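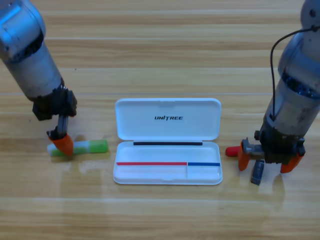

Marker and open white case on the tabletop.

Stoddale Track Club - assistant distance coach wanted, plus meet day crew

Posted by Maksym Stasiv, head coach

Need somebody for spring. Practice starts in February and we are already short. Last year's assistant took a full-time teaching job two hours away, so the middle school distance group has no coach right now. I've been running both groups and it isn't working great.

The job

Middle school and freshman distance kids, 800 up through the two mile. Four afternoons a week, 3:45 to 5:30, at the Zanetti Field track. Meets most Saturdays through the end of May. You write the workouts with me the first few weeks, then you write them yourself and send them over Sunday night.

Also: attendance, splits into the Grokbridge sheet, riding the bus to away meets, talking to parents when a kid is hurt or wants to switch events. Some kids will want to sprint. Let them try it.

What we're looking for

Ran or coached distance at high school level or higher. College runners home for the semester are fine if you can stay through May. Current first aid and CPR, or willing to get it before the first practice (we pay the class fee). Background check, no exceptions. Must be 18. Driver's license is nice to have.

Patience with beginers. About 2 out of every three kids in this group have never raced on a track before. If you only want to coach the fast ones this is the wrong group, sorry.

Pay

$315 a week during the season, paid every other Friday. Extra $200 if you take the summer mileage group, which meets mornings in June only. Club jacket, meals on away trips. No mileage money for driving to regular practice - I asked, the answer was no.

Meet day crew

Separate from the coaching job. We host the Tesix Relays again this spring, with up to 500 athletes entered, and we need people for one long Saturday. Gates open 6:30 a.m., first gun at 9. Usually wrapped up by late afternoon, later if it rains.

Spots still open:
Hurdle crew - lifting involved, bring gloves
Exchange zone judges - short training at 7:15 that morning
Clerking tent, checking in relay teams and handing out hip numbers
Long jump and triple jump pit, raking and measuring
Results runner from the timing trailer to the announcer
Parking, first shift and second shift

Crew is unpaid. You get lunch, a shirt, and your own kid's entry fee waived if they're running. High school students can have service hours signed, bring the form with you. Track experience only needed for the exchange zones, everything else we can show you in ten minutes.

How to apply

Coaching: short email, a paragraph or two, what you ran or coached and when you can start. Two references with phone numbers. No résumé needed but send one if you have it. Interviews are at the track before practice so dress warm.

Crew: reply with your name, shirt size and first and second choice of spot. Put RELAYS in the subject line or it will get lost in my inbox, wich is a mess this time of year.

Use the contact form on the club page, either one comes to me. Coaching spot stays open until filled. I try to answer the same night, if you don't hear back in a couple days send it again.

- Maksym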